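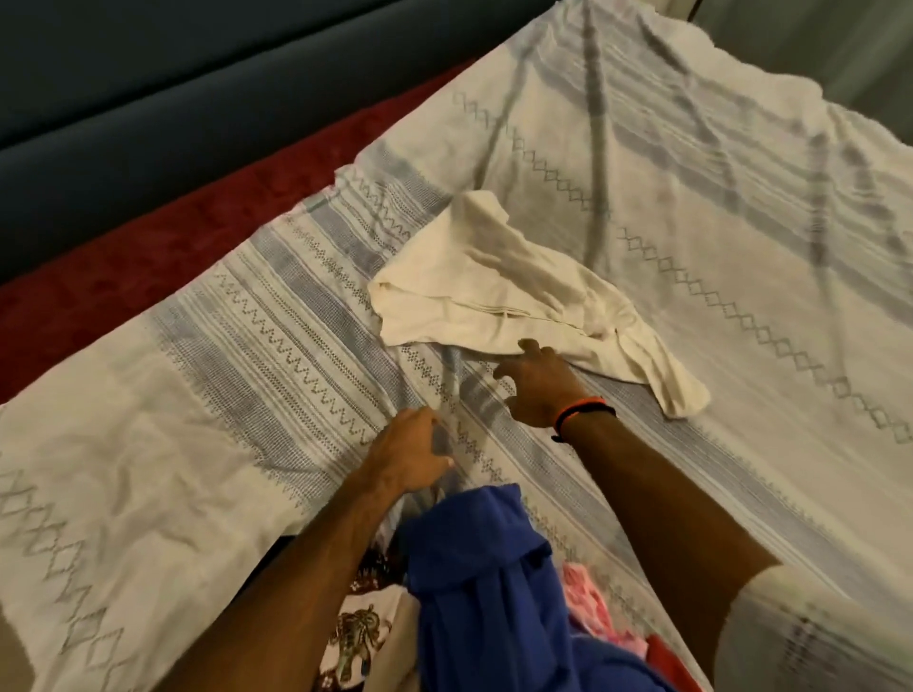
Striped blanket with a diamond pattern, and a cream cloth on top.

Fasness Warm Rooms: progress report to the Kusero Fund, February

3 min read

Prepared by Trevor Lockwood, project lead

You asked for a plain account of where the money has gone and whether it is doing any good. The first half is easy. We have spent £3,663 of the grant, mostly on draught strip, thermal curtain lining and the hire of the humidity loggers. The second half is harder, and I would be wary of anyone who told you otherwise at this stage.

Leaflets went to 800 addresses in Fasness before Christmas. From those we signed up 60 households, which was the target in the bid. I don't think much should be read into hitting it. Most of the people who came forward already knew their bedrooms were cold and had tried something themselves. The ones we wrote the bid for, in the private lets above the shops on Ehlers Road, have hardly answered at all, and a second leaflet is unlikely to change that. We have started knocking on doors after 6pm instead.

Fitting has gone well enough. The draught strip is cheap and people like it. The curtain lining is another matter. It was sold to us as the bigger saving, and the early readings don't show it. Bedrooms with lining are a touch warmer at night, but several are also damper in the morning, and I suspect the windows are simply being opened less. We will not order more until we know.

The loggers came from Plirska and I have my doubts about them. Two of the first batch gave readings that could not be right, with a bedroom in the middle of winter apparently warmer than the kitchen during Sunday lunch. They have been swapped. Plirska says the rest are sound. We are checking them against an ordinary thermometer every Monday anyway, and I have left the early figures out of this report.

The advice visits are the part I was least keen on at the outset, and I have softened slightly. People do seem to use the hour. They ask about bills, airing bedding, drying clothes indoors and black mould behind wardrobes, and they ask the same things in nearly every house. Whether they do anything different afterwards is another question - our follow-up form asks them, and people are polite on forms.

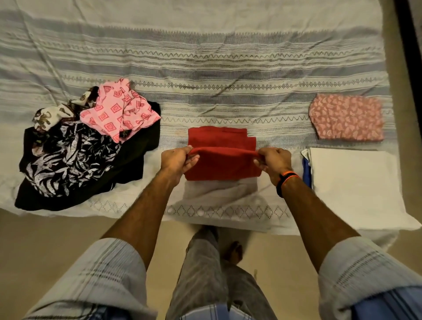
Is it too soon to say whether the scheme has cut anybody's heating bill?
Far too soon. We have one set of winter bills from fewer than half the households, and a mild spell in the middle of them. A fair comparison needs a full second winter.

What we would like to change

I would move the unspent curtain money into small window vents, fitted first in the rooms with the dampest readings. I would also drop the newsletter, which takes a day to write and has brought in one phone call. Neither change alters the total.

The remaining fittings are booked, apart from four where the landlord has yet to sign. The next set of readings will come to you in the spring, with the faulty loggers listed separately.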